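Home Notes Lists Downloads Contact

# Womeck Bench Tidy — data card

Monday, by Ruby-Lee Kereama

Welcome, and thanks for stopping by! This set grew out of a long-running grumble at Womeck over where the small tools go at the end of the day, and it covers 73 short tidy-ups of the same kind of mess: hand tools, staplers, little boxes and a bin or two, all on a white table that has seen plenty of work. Each tidy-up has its own folder, with a plain text note of what was out and where it was meant to live.
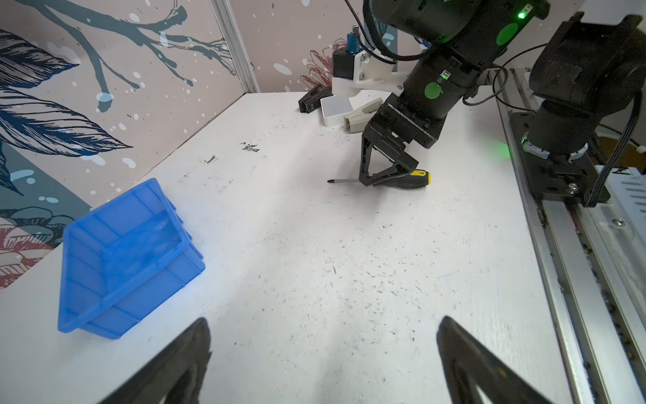
Do the tools have to go back in a set order?

Any order is fine, so long as each thing ends up at the home written in its note.

I've kept the names as everyday as I could — "screwdriver", "stapler", "blue bin" — and the colour goes in only when two things would otherwise share a name. Please don't be too hard on my spelling of "Phillips" in the older notes, I'm working through them as I find the time.

## What's in the folders

- `notes/` — one text file per tidy-up
- `homes.csv` — over 70 lines, one for each thing and its home
- `pryor/` — 15 tidy-ups with the Pryor labels, which differ a little from ours

Three of the notes still list a home that we've given up using (the old Trumow drawer), so do check those against `homes.csv` first.

Last updated: September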